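Marble-look tabletop: how do I get a dull ring off?

Asked 07/05/2022 by Iveta Kollár

I have a white tabletop with faint tan veins, bought secondhand, so I don't know if it is real stone or a printed surface. A glass of lemon water left a dull ring. Dish soap did nothing. I have a tub of Wurnora polishing powder but haven't opened it. Is it safe to try? 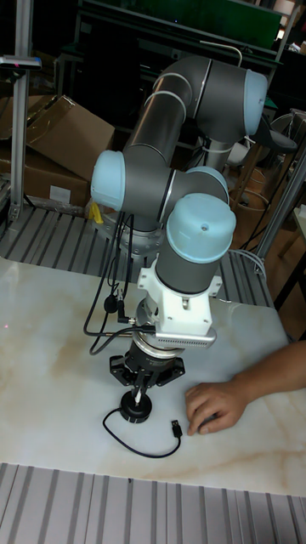
White top, tan veining

2 answers

Burgi Hubmann
Find out what it is before you put any powder on it. Look at the underside or an unfinished edge. If the veins stop at the surface, it's printed, and polishing powder will wear through the pattern. Real marble feels cold and the veins run into the edge. A dull ring from lemon is an etch — the acid has eaten the polish, so no cleaner will lift it. You need a marble polishing powder, a damp felt pad and patience. Do a small spot at the back first.
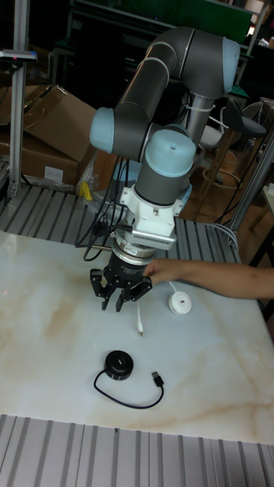 Felt pads come in several grades and the soft white one is enough for a light etch. Keep the pad flat and work in small circles, then wipe and check from a low angle. Clear the table before you start, as the slurry splatters. If the ring feels rough, wet sand with 2000 grit before the powder.

Stallona11
mine was fake, used car wax. looks ok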